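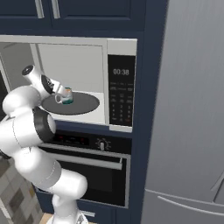 ## 4.3 Break Room Station: Loading and Unloading the Microwave

This section applies to the Zonitz arm in staff kitchens. With the station in service, the arm handles cups at the microwave and staff use the order panel. The kitchen attendant's duties change from serving drinks to clearing faults and wiping down.

1. Set the station to **Hold** before reaching into the cabinet area.
2. Open the microwave door fully. The wrist needs the whole opening to reach the turntable.
3. Place one mug on the turntable with its handle toward the gripper.
4. Step back behind the floor line and select **Run**.
5. Wait for the arm to return to its park position. If it stops with code 483, select **Hold** and turn the mug handle back toward the gripper.

**Note:** The approach path is limited to 50 mm/s inside the cavity. Do not raise this value to shorten the queue at break times.

**Caution:** The elbow passes in front of the wall oven. Do not use the oven while the station is in **Run** -- schedule oven use with the shift lead.

Attendants who worked the counter before the change must complete Trimcombe module 1142 before clearing faults alone. Record each stop in the station log.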